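Notebook, restocking bench, August

Today I worked on the equipment plan for the case handling line. Two offers are on the desk now. Grisuvard asks 2894 for the arm with controller, without gripper. Lundgren asks 1122 for a used arm, but the controller is an old type and I could not find spare cables for it.

Gripper: Zinano soft fingers, 600 for the set. I want 2 sets, so we don't stop when one finger tears. This is already more than what is left in the small equipment line, so the second set must wait or go to project Wetness – they also need soft fingers for bottles.

Open points before I sign anything:
payload with a full carton – not only one bottle
who pays the freight from Grisuvard
camera mount, not in any offer

I also think we must budget for cartons. Used ones have ragged rims and the bottles lie in all directions, so the vision part will need more hours than I wrote in the first plan.

Shampoo in open cartons, by hand:
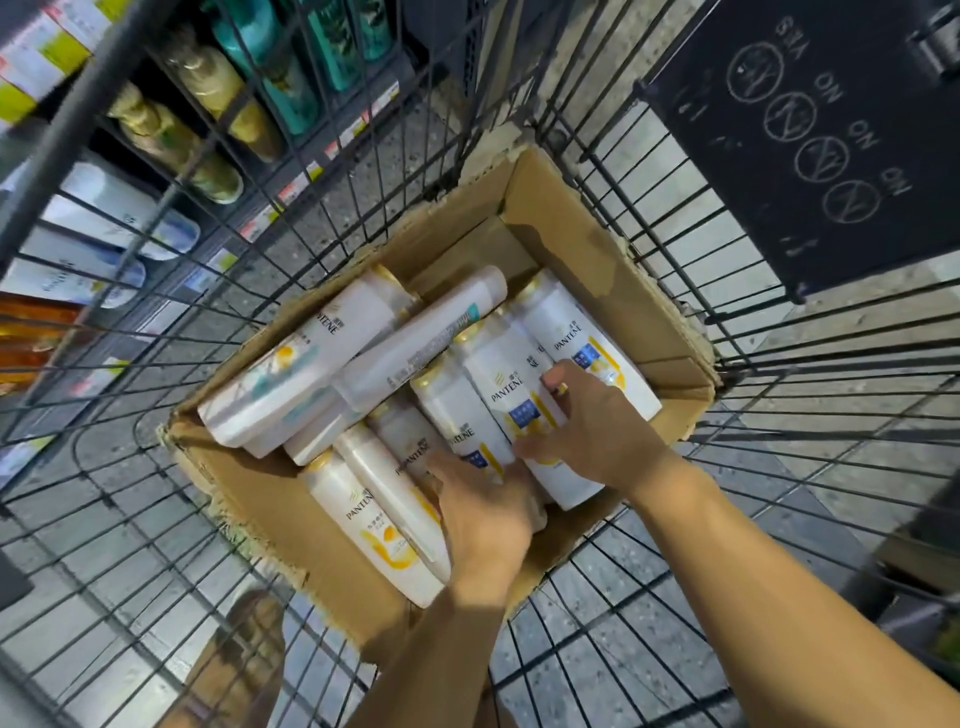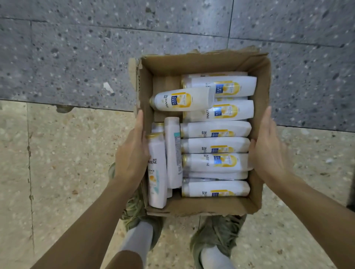 Lundgren wrote back on Friday that the used arm can be reserved for two weeks without deposit, but the old controller stays in the price and they will not sell the arm alone.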